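Hand-held grippers: how clear should the table be before a take?

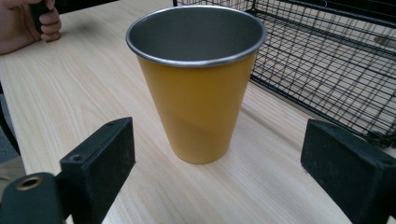 Yellow metal tumbler between the fingers, wire basket behind.

We're writing house rules for recording with hand-held grippers at Brolow. Ours say one object in reach, everything else well back. Does the basket break that? And should pads be wiped between takes or once a day? There are pale specks on ours.

Princess Javier

Basket is fine if it's behind the cup and you don't brush it closing the fingers. Our sheet at Skarnance says 15 cm clear on both sides, measured with the fingers open. Wipe pads every 4 takes with a dry cloth and write it in the log. Keep the other hand well back too.

Eduardo Aquino

depends on your pads. we just do it when they look dusty

trutska902

Agree with Eduardo on the log. Also put the rule for empty cups in writing, as ours got missed until June.

Demirtaş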